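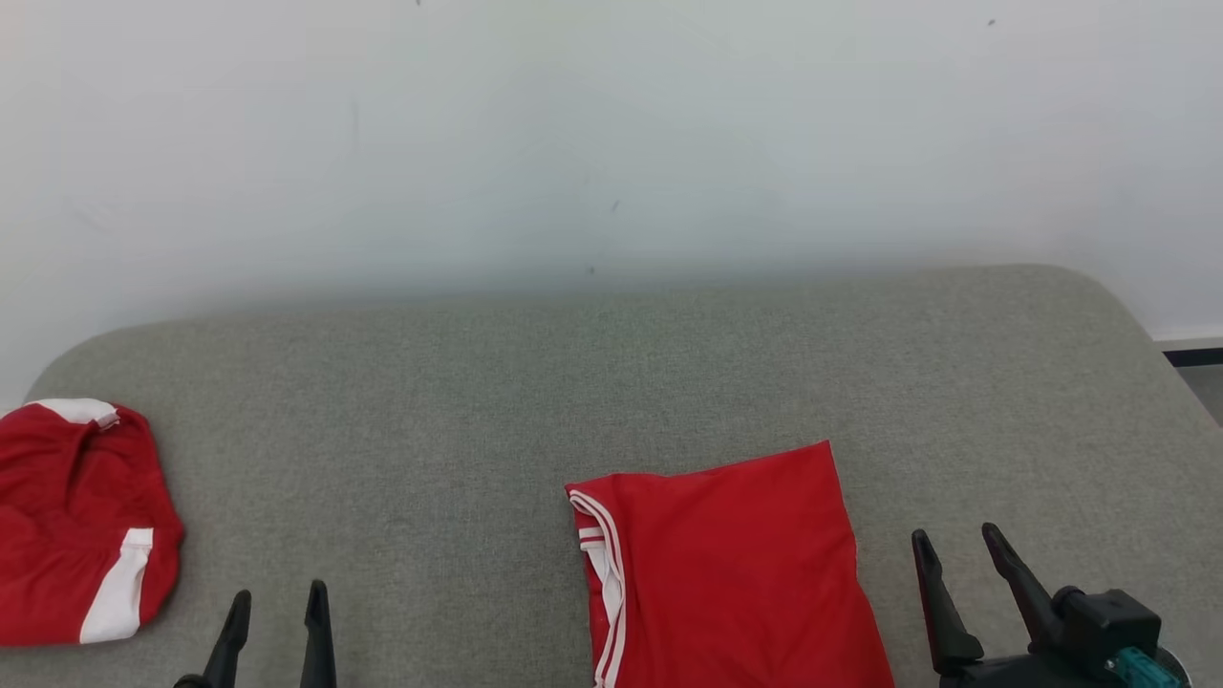 취소된 결혼식의 들러리 비용, 누가 부담하는가
보빌 소액법원, 들러리 측 청구 일부 인용

체티아르 생활분쟁조정센터 소식지
20. 2. 2.

결혼식이 취소된 뒤 들러리가 예비 신부를 상대로 준비 비용의 반환을 청구한 사건에서, 보빌(Bovville) 소액법원이 청구의 일부를 받아들이는 판결을 선고하였다. 당사자 쌍방이 항소하지 않아 판결은 그대로 확정되었다. 우리 센터는 소송 제기 전 단계에서 이 사건의 조정을 맡았으며, 양측의 동의를 얻어 사건의 경과와 판결의 주요 내용을 회원 여러분께 소개한다.

사건의 경위

원고 빌랴나 니콜라이디스 씨와 피고 아이타나 몬토야 씨는 같은 직장에서 만나 오랜 기간 친분을 유지해 온 사이다. 몬토야 씨는 12월에 푸바노(Fuvano) 리조트에서 예식을 올리기로 하고 친구와 친척 여덟 명에게 들러리를 부탁하였다. 니콜라이디스 씨는 그중 대표 들러리를 맡아 의상 주문, 사전 축하 모임의 장소 예약, 숙박 배정 등의 실무를 담당하였다.

예식은 예정일을 얼마 앞두고 취소되었다. 몬토야 씨는 단체 대화방에 예비 신랑과의 합의로 결혼을 하지 않게 되었다고 알리고, 그간의 수고에 감사하며 "금전적으로 손해를 본 부분은 내가 정리하겠다"는 글을 남겼다. 이 한 문장이 나중에 소송의 핵심 쟁점이 되었다.

니콜라이디스 씨는 지출 내역을 정리하여 몬토야 씨에게 보냈다. 드레스와 수선비, 구두, 리조트 숙박료, 항공권, 축하 모임의 식대와 장식비 등 모두 열한 개 항목이었고 합계는 3,549달러였다. 몬토야 씨는 숙박료는 돌려줄 의사가 있으나 나머지는 들러리를 수락한 사람이 스스로 부담하기로 한 비용이라고 답하였다. 이후 두 사람의 대화는 중단되었고, 니콜라이디스 씨가 우리 센터에 조정을 신청하였다.

조정 절차

조정 기일은 두 차례 열렸다. 첫 기일에서는 지출 내역의 정확성을 확인하였으며, 금액 자체에 대해서는 큰 다툼이 없었다. 몬토야 씨는 영수증이 첨부되지 않은 장식비 일부에 의문을 제기하였으나, 니콜라이디스 씨가 결제 서비스 트라켈(Trakell)의 이용 내역을 제출하자 이를 철회하였다.

두 번째 기일에서는 부담 비율이 논의되었다. 조정인은 이미 사용되었거나 계속 사용할 수 있는 물품의 비용을 제외하고, 예식 취소로 쓸모가 없어진 비용을 중심으로 정산하는 방안을 제시하였다. 몬토야 씨는 제안의 취지에는 동의하였으나 항공권은 변경이 가능한 상품이므로 제외되어야 한다고 주장하였다. 니콜라이디스 씨는 드레스가 예식의 색상에 맞추어 지정된 것이어서 다른 자리에서 입을 수 없다고 맞섰다. 합의는 이루어지지 않았고 조정은 불성립으로 종결되었다.

양측의 주장

소송에서 니콜라이디스 씨는 두 가지 근거를 들었다. 우선 대화방의 글이 비용을 반환하겠다는 약속에 해당한다는 것이다. 나아가 설령 그러한 약속이 없었다고 하더라도, 예식이 열린다는 전제에서 지출한 비용이므로 전제가 사라진 이상 예식을 취소한 쪽이 책임을 져야 한다고 주장하였다.

몬토야 씨는 해당 글이 감정적으로 어려운 시기에 예의상 쓴 것이며 구체적인 금액이나 항목을 정한 바 없다고 반박하였다. 또한 들러리를 서는 일은 호의에 따른 것이고, 친구의 결혼식을 위해 쓴 돈을 사후에 청구하는 것은 당사자 사이의 관계에 비추어 예상할 수 없는 일이라고 하였다. 축하 모임은 실제로 열렸고 원고 본인도 참석하였다는 점도 함께 지적하였다.

법원의 판단

법원은 먼저 들러리 부탁과 수락만으로는 비용 반환에 관한 계약이 성립하지 않는다고 보았다. 친구 사이의 초대와 그에 따른 준비는 통상 법적 구속을 의도한 행위로 보기 어렵고, 예식이 취소될 위험 역시 참석을 약속한 사람이 어느 정도 감수하는 것이라는 이유에서다. 예식 취소 자체를 피고의 잘못으로 볼 수도 없다고 하였다. 결혼을 할 것인지는 당사자가 자유롭게 정할 사항이며, 그 결정에 대하여 제삼자에게 배상 책임을 지우는 것은 적절하지 않다는 설명이다.

그러나 대화방의 글에 대해서는 판단이 달랐다. 법원은 피고가 글을 올린 뒤 다른 들러리 두 명에게 숙박료를 송금한 사실에 주목하였다. 문구가 다소 포괄적이라 하더라도 피고 스스로 그 글에 따라 이행을 시작한 이상 단순한 인사말로 취급할 수 없다는 것이다. 원고가 이 글을 믿고 리조트에 직접 환불을 요청하지 않았고, 그 사이에 환불 가능 기한이 지났다는 점도 고려되었다.

이에 따라 법원은 숙박료 전액과 드레스 수선비의 반환을 명하였다. 수선비는 피고가 특정 업체와 길이를 지정하였고, 대화방에서 별도로 "수선은 걱정하지 말라"고 쓴 점이 반영되었다. 드레스와 구두는 원고가 계속 보유하고 있고, 항공권은 변경 수수료를 내면 다른 일정에 사용할 수 있었으며, 축하 모임은 예정대로 진행되었다는 이유로 나머지 청구는 기각되었다. 소송 비용은 각자 부담하도록 하였다.

센터의 의견

이번 판결은 소액 사건에 관한 것으로, 유사한 분쟁에 그대로 적용된다고 단정할 수 없다. 다만 가까운 사이에서 주고받은 메시지가 재판에서 어떻게 평가되는지를 보여 주는 자료로서 참고할 만하다. 최근 우리 센터에는 단체 여행, 공동 선물, 약혼 축하 모임 등 친목 행사의 비용 정산에 관한 문의가 꾸준히 접수되고 있다. 상당수는 금액보다 처음에 무엇을 약속하였는지가 분명하지 않아 생긴 다툼이다.

행사를 주관하는 회원께서는 참가자에게 부담을 요청하는 항목과 주관자가 부담하는 항목을 사전에 서면이나 메시지로 구분해 두시기 바란다. 취소 시의 정산 기준도 예약 전에 함께 알리는 것이 바람직하다. 행사가 취소된 경우에는 포괄적인 표현으로 보상을 언급하기보다 대상 항목과 지급 시기를 특정하는 편이 분쟁 예방에 도움이 된다.

비용을 지출한 쪽에서도 유의할 점이 있다. 상대방이 정산을 약속하였더라도 숙박 시설이나 항공사에 직접 환불을 요청할 수 있는 기한은 별도로 진행된다. 본인 명의로 예약한 건은 취소 사실을 안 즉시 환불 조건을 확인하고, 요청한 기록을 보관하여야 한다. 결제 내역은 영수증과 함께 제출하면 조정 기일에서의 사실 확인이 한결 수월하다.

당사자들의 근황에 대하여 센터가 확인한 바는 제한적이다. 몬토야 씨는 판결에서 정한 금액을 기한 내에 지급하였다. 니콜라이디스 씨는 센터에 보낸 서면에서 "판결 결과를 받아들이며, 조정 단계에서 제시된 안과 크게 다르지 않았다는 점은 아쉽게 생각한다"고 밝혔다. 몬토야 씨는 별도의 의견을 내지 않았다.

친목 행사 비용에 관한 조정 신청서는 센터 접수 창구에서 받을 수 있다. 신청 시에는 지출 내역서와 결제 자료, 당사자 사이에 오간 메시지의 사본을 함께 제출하여야 하며, 메시지는 앞뒤 문맥을 확인할 수 있도록 발췌하지 않은 상태로 준비하여야 한다.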